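Cukach、洗面まわり小物の新シリーズ「Griltari」を発表 三段重ねの小型容器と木製ブラシ

2025年7月17日

生活雑貨の企画・販売を手がけるCukachは、洗面台や鏡台で使う小物の新シリーズ「Griltari」を発表した。第一弾は小型容器とパドル型ヘアブラシの2品目で、直営店Dekstead店で先行販売する。一般の取扱店への出荷は12月に始める予定。

容器はクリーム色で、丸みのある輪を三段に積み重ねた外形をとる。上段が最も幅広く、口は開いたままで蓋は付属しない。表面は光沢仕上げ。同社は用途を限定しておらず、綿棒や化粧筆を立てる、ヘアゴムをまとめる、短く切った花を挿すといった使い方を挙げている。

ヘアブラシは本体、ピンとも木製で、本体は赤褐色、ピンはそれより明るい色とした。ピンの先端は球状に加工し、頭皮に当たる部分の角をなくしている。全体の質量は136グラム。本体の表面は滑らかに仕上げており、木目が長手方向に通る材を選んで使用しているという。

初回の生産数は2品目合計で700個弱。木部の加工はSauerlandの協力工場が担当する。色は各品目とも1色で、追加色の計画は現時点でない。包装は紙箱のみとし、内側の仕切りも紙製に統一した。容器とブラシは個別に販売し、セット品の設定はない。

Dekstead店では売り場奥の棚を改装し、高さの異なる3段の展示面を設けた。容器は中段、ブラシは下段に並べる。見本は手に取って確認でき、ブラシの見本は試用後に店員が交換する。在庫の取り置きは電話と店頭で受け付け、期間は申し込みから3日間とする。

木製ブラシの手入れ方法は、同梱の説明書に記載している。使用後はピンの間に残った毛を取り除き、本体は乾いた布で拭く。汚れが目立つ場合は固く絞った布を使い、ピンを下に向けて陰干しする。容器は柔らかいスポンジで洗い、研磨剤入りの洗剤は使用しない。 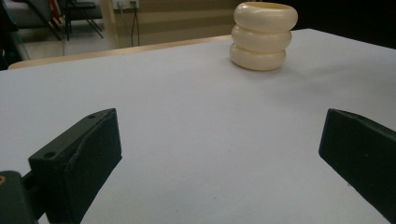 三段の小型容器と木製ヘアブラシ

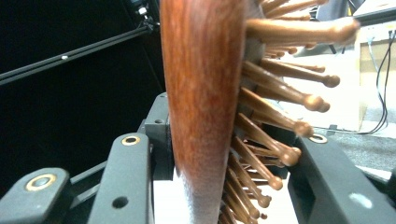

木製ブラシは水に浸して洗えるか。

浸け置きは避ける。木部が水を吸うと反りや割れが生じ、ピンの根元が緩む場合がある。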